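In defence of the small steamer

By Alina Sandu

Public discussion of household cooking tends to favour the large appliance. The Prararwood Tenants' Association believes the modest electric hot pot with a steamer tier deserves a fairer hearing, particularly in units where the kitchen amounts to a single bench and a power point.
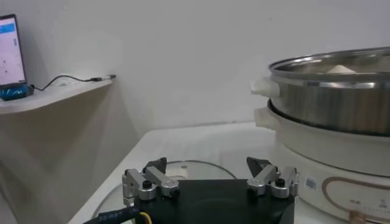

Our February survey drew 217 responses. Many members reported that they cook for one or two people and seldom use a full stovetop. For such households, a stacked cooker occupies little more room than a dinner plate, and a meal of steamed buns requires no second pan. The Association does not accept that this is a lesser form of cooking.

There are reasonable objections. Lids need somewhere to rest, handles project over the bench, and a steel tier must be lifted with care. These are matters of arrangement. A clear surface - and a large plate set out before the food is ready - will answer most of them.
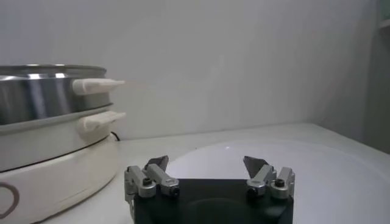 Landlords, for their part, should stop treating benchtop appliances as a nuisance to be discouraged in the tenancy rules. Five of the 11 buildings represented in our membership still do so. We ask that those clauses be withdrawn, and that future renovations provide adequate bench space beside every kitchen outlet.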